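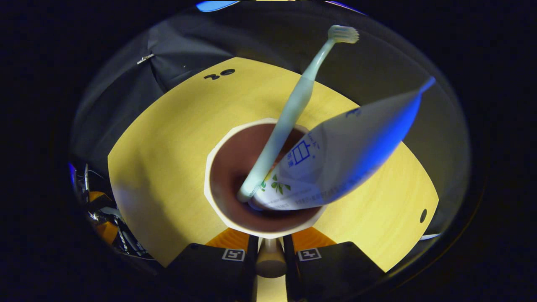
About Ronargate

Ronargate is a small workshop for robot handling in Prustville. We teach machines to pick up, turn and put down the ordinary things that people have in their homes. Our rooms are on the upper floor of the old Sernuler building, 370 square meters with a good freight elevator. We started with one bench and two desks. Today we are a team of 14, and we come from engineering, occupational therapy, carpentry and one of us from a hotel kitchen.

What we do

Most of our work is with small objects from the bathroom and the kitchen. A toothbrush in a cup is an easy thing for a person and a difficult one for a robot, as the handle is thin and it leans on its neighbor. So a member of our team first does the task by hand, with a gripper tool that has a camera on it, and repeats it many times. From these recordings the robot learns how to move. In the last year we recorded 2600 such tasks. Our longest project is called Thái. It is about the morning routine of people who have weak hands, and we do it together with two care homes of the region.

The open day

Every April we open the workshop to the public. This began as a small evening for our families, and now it is the day of the year for which we prepare the most. This spring 80 visitors came, among them a school class and many residents from one of the care homes, who asked the hardest questions.

On the open day we do not show a film. Visitors stand at the table where we work on other days, and they see the same cups, brushes and tubes. First we show how the gripper tool is held and how its two fingers close. After that, everyone who wishes can take it and try to lift a toothbrush out of a cup without touching the toothpaste. Children are usually faster than we are. Later in the afternoon the robot does the same task, and it also makes mistakes. We leave these in the program and explain them as well as we can. This year one visitor suggested that we should try heavier cups, and we have ordered a box of them.

Visits during the year

Groups can also come on Thursday afternoons, from 2 p.m. A visit takes 90 minutes and costs nothing for schools and care homes. Please tell us in advance if someone in your group uses a wheelchair, so that we can keep the freight elevator free. We ask you to leave coats and large bags at the entrance. The visit can be held in English or in Spanish.

To arrange a date, please write to the office through the contact page and tell us the size of your group and the age of the visitors. We answer in the same week.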